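The Saturday the left arm stopped agreeing with the right one

So I finally got around to the thing I've been putting off since May, and re-taught the whole bench. If you've been reading for a while you know the setup: two white arms on an aluminum frame, a row of blue bins at the front, and a sorting job that sounds easy until you try it with stuff that comes in shiny plastic. If you're new, hi! Most of this blog is me complaining about grippers.

What set it off was a drift I couldn't explain. The left arm (Pindik, named by my niece, don't ask) was landing a few millimeters off every pick. Not enough to miss, just enough to grab a packet by its corner and let it swing around. The right arm, Imen, was fine. I blamed the gripper, then the cable, then the floor, and I spent a whole evening tightening bolts that were already tight.

Then Enda Horgan came by to borrow my torque wrench, leaned on the frame while we were talking, and the frame moved. Only a hair, but you could feel it. Two of the bolts holding the left mounting plate had backed out, and every time Pindik swung out to full reach the plate was rocking with it. I had checked every bolt on the arm and not one of the bolts under it. Enda was very nice about this, in a way that was worse than laughing.

Anyway. Plate off, threads cleaned, new lock washers, plate back on. I put a paint mark across each bolt head this time so I can see from my chair if one has turned. That took most of the morning, mainly the part where you have to hold up an arm that's heavier than you remember while feeling around for a bolt with your other hand. Get a second person for this! Or a strap. I used a strap and said some words.

With the plate back on, the old positions were useless, so everything had to be taught again from zero. My routine goes like this. I home both arms, run them through a slow warm-up for 15 minutes (I used to skip this and I do think it matters, though Bastien Roussel and I have argued over it by email for weeks), and then I bring the gripper down over each bin by hand and save three heights: one well clear, one just over the rim, and one at the pick. Then I do the corners. Then I do the corners again after lunch, when I'm less impatient, and compare.

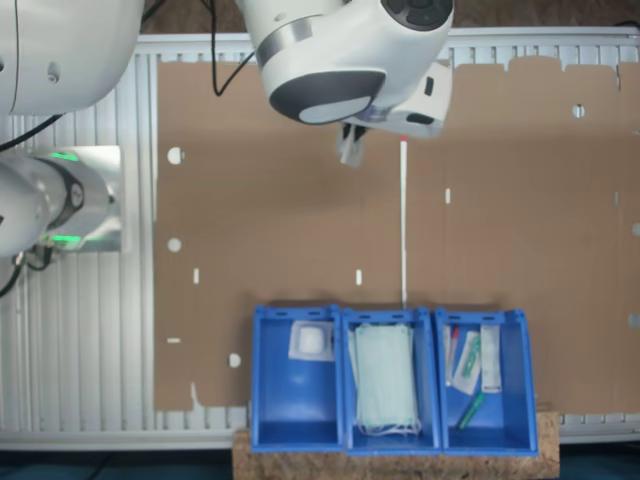

The cardboard gets questions every time I mention it, so let me get that out of the way. Bare aluminum with ribs in it is a horrible surface to drop small things on. They roll, they fall into the gaps, and the overhead light bounces off the metal and makes the vision software think there are packets where there aren't any. I tried a rubber mat first, which was great for grip and terrible for everything else, because it curled up at the edges and stank. A big sheet of brown cardboard costs nothing, it's dull, and when it gets ratty I swap it. I'm overdue for a swap, I know. The bins are up on their own bit of board so they sit flat, and I push them tight against each other so there's only one row to line up.

For the items I stick with small medical supplies. Sealed gauze is my favorite test because the packaging catches the light and the pad inside shifts around, so if your pick is sloppy you find out right away. Face masks are the opposite problem. The mask itself is easy, but the ear loops go everywhere, and a fingertip that comes in a little low will hook one and drag the next mask along for the ride. My fix was to come in slower and start the pick farther back from the front lip. It's better. It isn't great.

The fingers deserve a word too. I went through three sets this year. The hard ones dented packets, and the ones with foam pads picked up lint and then stopped gripping anything slick. The soft, pale ones I'm on now came from a little shop called Flistent, and I wipe them down with a damp cloth before each long run and check for splits near the base, where the last pair gave out. Keep a spare pair in a drawer. I didn't, once, and lost a week.

Cables were the other job. I'd let the one on the left get lazy, and on a full turn it was rubbing the same spot on the housing. So I turned the arm through its whole range by hand, very slowly, watching the loop, and gave it more slack at the base. If the loop goes tight anywhere in that sweep, do it over. A cable that's okay at nine positions will find the tenth at night.

Then the long run. I left both arms going on a slow loop and got to 1,084 picks before I called it, with 4 drops, all of them masks. Pindik's offset at the end was too small for me to measure with what I own, and the paint marks hadn't budged. I emailed Bastien the log and he wrote back one line asking if I'd warmed them up first. (Yes, Bastien.)

Next on the list is the bench controller, an old Le Goff box whose fan has started to whine when both arms move together. I have a replacement fan, but the connector is wrong, so I'll be splicing. If anyone has opened one of these and knows whether the lid clips snap off the way I think they will, please leave a comment before I find out with a screwdriver.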